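3.2 Workcell and task

The workcell was assembled in the shared workshop at Fekberg by two members and runs the Lavunell controller. Both arms are mounted on the near side of a white table.

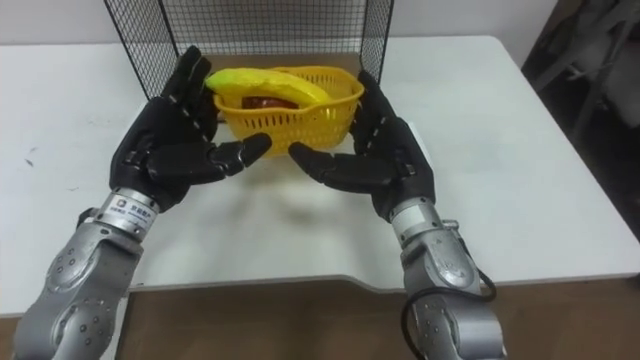 Joint targets are sent every 12 ms. The grip limit was set by hand in January and left unchanged for all 105 trials.

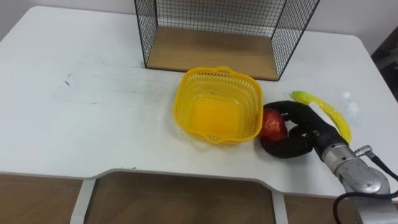

Each trial is either a two-handed lift or a one-handed transfer of a single item -- the two types share one calibration.
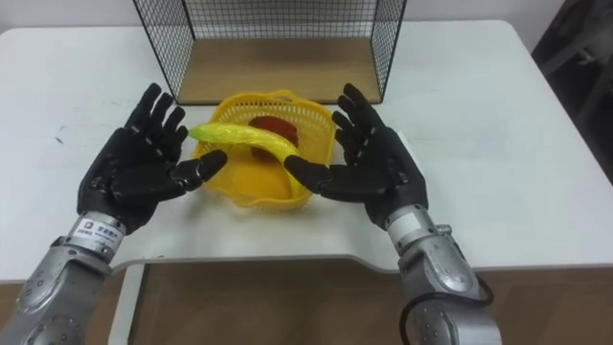 Ga-eun Choo

Figure 2. Workcell during the trials.

Transfers account for 54 of the trials. The planner treats the basket wall as a rigid obstacle and approaches from the side. With the apple beside the banana, the thumb makes contact on the right of the apple while the palm stays over the banana, so clearance under the palm enters the cost as a separate term.

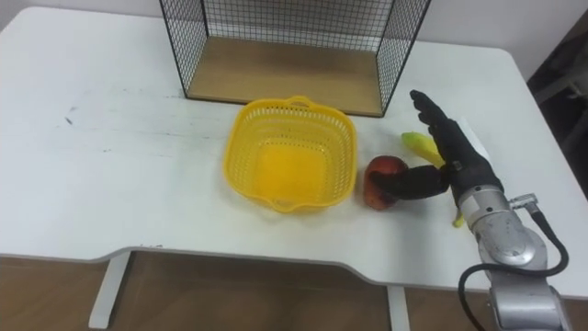 Grasp pose is chosen before the arm moves and is not revised during the approach. Fingers are commanded as a group, with the thumb on its own channel. A pose such as the one with the fingers extended back toward the mesh unit and the thumb curled against the apple is stored as a pre-grasp.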